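Ganow Wall Coverings Help Center
Home > My Tickets > Prints and Panels > Closed

Back panel came out in two sizes of flower

Status: Solved
Opened: April 25, 2018
Order contents: Haslam print, teal floral, 166 inches of paper in four pieces
Priority: Low (set by Ganow), High (set by customer)

Original request

I have a box. It has an aluminum frame, a speckled beige floor and three walls that need covering, and I ordered your Haslam print to cover them. The pieces are a left wall, a right wall, and the back wall in an upper and a lower piece, all to size from your online cutter.

The left wall is fine. The right wall is fine. The flowers on both are enormous, as advertised. The upper back is fine too, if you like your flowers facing each other like guests at a bad dinner. The lower back has the same flowers at a fraction of the size, so somewhere behind the floor my garden appears to have moved a long way off.

I would like all the flowers to be one size. I don't mind which.

What I already tried, to save us all a message:

Stepped back. They are still smaller.
Checked the labels on the backs of the pieces. All four say Haslam.
Turned the lower piece upside down. Small flowers, upside down.
Read the help page called "My pattern doesn't match." It told me to contact support.

Reply from Ganow support

Thank you for contacting us and for the thorough testing. A few questions before we go further.

1. Did you order the four pieces in one session, or come back to the cutter later?
2. Did you change the Fit setting on any piece?
3. Is the mirrored layout on the upper back something you asked for?
4. Could you send a photo with all the walls visible?

Please note that mirrored layout is the default on any piece wider than it is tall.

Customer reply

1. Two sessions. I got a phone call after the third piece and came back to do the lower back that evening.
2. I don't know what the Fit setting is, which I suppose is an answer.
3. No, but I've become used to it. Leave the mirror alone.
4. Attached. The bear stays where it is. It has been lying down since this business started and I see its point.

While you're looking, the black hook rack on the top bar is a Skandham and has nothing to do with you. The hooks are empty because I'm not hanging anything in front of a wall I may have to strip.
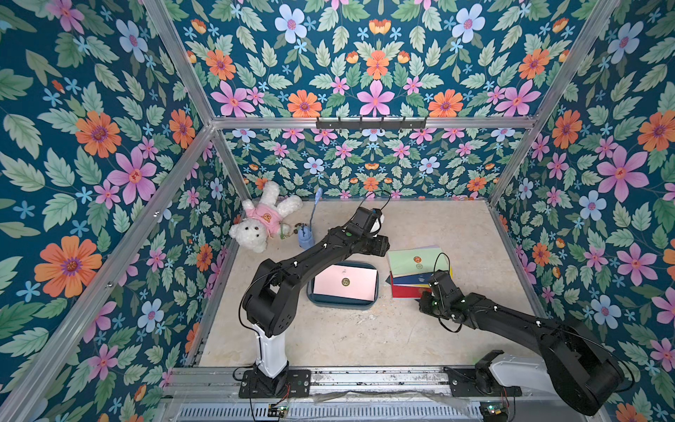 Diagnosis

Ganow support wrote:

Thanks, the photo settles it. The side walls and the upper back were printed with Fit set to Crop, so the artwork kept its full size and the extra was trimmed away. The lower back was printed with Fit set to Shrink. Shrink squeezes in as much of the artwork as it can, and on a short piece the flowers come out small. The print itself isn't faulty and the colors are from the same file.

The Fit setting goes back to Shrink whenever you log out of the cutter. We agree this is not ideal.

You have two choices. We can reprint the lower back on Crop, at half price. Or, if you would like the small flowers everywhere, we can reprint the other three pieces on Shrink, at full price.

Customer reply

I admire the second option. I can't imagine who takes it, but I hope they're happy.

Before I pay half of anything, I want to point out that your cutter showed me a preview, and in that preview all the flowers looked the same size. I went back and looked again. They still do. The preview shows each piece alone on a white page and stretches it to fill the page, so a small flower and a large flower come out as the same flower. It is a very good preview of a thing I did not buy.

Reply from Ganow support

We went through it here with your order open and got the same result. The preview does not show scale from one piece to the next. We have passed this to the team that looks after the cutter.

The reprint will be free of charge. Please confirm the size of the lower piece, measured at the frame and not from the old paper, which can pull out of shape when it comes off.

Customer reply

Confirmed, and the size is in the order form. Thank you. I measured along the bars, between the two rear corner posts, and then did it again when I got a different answer. The second answer is the one on the form.

Questions while I wait:

Can I put the new piece over the old one?
Do I need to take everything off the floor first?
What happens at the corners, where the pattern on the left wall would like to carry on and can't?

Reply from Ganow support

Over the old one: we don't recommend it. The dark background hides a lot, but the edge of the old piece will make a ridge. Peel it from a top corner, slowly, keeping the paper close to the wall as you pull.

The floor: clear it at least along the back. Small items have a way of ending up under the paper.

The corners: the Haslam isn't made to run around a corner, so a break there is normal. Most people run the paper in behind the post and let the post take the blame.

Steps sent with the reprint

1. Peel the old piece and rub off any sticky patches with a dry cloth.
2. Unroll the new piece face down and leave it overnight under something flat.
3. Hold it up dry, with the backing on. Check the flowers against the side walls now, while complaining is still free.
4. Fold back the top few inches of backing and fix the top edge first.
5. Work down and outward from the middle.
6. Trim at the floor with a new blade.

Customer update

Piece arrived, big flowers, correct flowers. The old one came off in a single sheet, apart from the bit that didn't. That bit was behind the left rear post and took longer than everything else put together — you may want to mention posts in step 1.

I moved the bear, its little trinkets, the light blue holder with its stick, and the dark blue tray with the pink card in it. I forgot step 2 completely. The paper curled at both ends and I had to hold one down with my elbow, so I can report that step 2 is a real step.

It's up. The seam between the upper and lower back is visible if you go looking, and I've decided not to go looking.

One leftover matter. Can I return the small-flower piece?

Reply from Ganow support

Cut pieces can't be returned, but you are welcome to keep it. Customers have used them to line drawers.

We have added a line about posts to step 1. The cutter team has the preview on its list as item 103.

Customer reply

Drawer lined. I won't ask how many items there are.

Ticket marked solved by customer.

Was this ticket helpful to you? Yes (1,138) No (166)

Related tickets
Haslam print: which way is up?
Old Eltley backing paper won't let go of the panel
Turning off mirrored layout on wide pieces
Cutter logged me out and ate my measurements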